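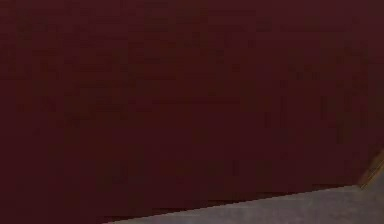 Wivstead gets its night bus back

Good news for anyone who has ever legged it out of the pub at half ten! The late bus between Wivstead and Pirkham is running again, and I was on the first one home last night with a bag of chips and a very silly grin.

It was cut in December, you'll remember, when the old operator said too few of us were using it. A petition went round the shops and the surgery and picked up 1,395 names, mine included (twice, if I'm truthful, but they spotted it). The council has now found the money for a trial, and Varik Coaches has the contract. 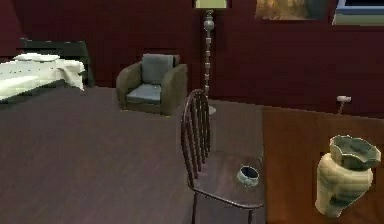
Words: Sorcha MacLeish
Posted 2021-02-10 in Local News

The number 19 leaves Pirkham station at 11.05 and gets to Wivstead green 30 minutes later, stopping at the hospital on the way. That stop matters a lot to people on late shifts - Hrvoje Kneževič, a porter there, told me he'd been spending nearly £300 a month on taxis. "I can go straight home to bed now," he said. "My wife thinks I've won the lottery."

Single fares are £2 and you can pay by card. Masks on, please, and windows open, so bring a scarf. The trial runs until the end of summer and the timetable is up in the window of Obradović's bakery.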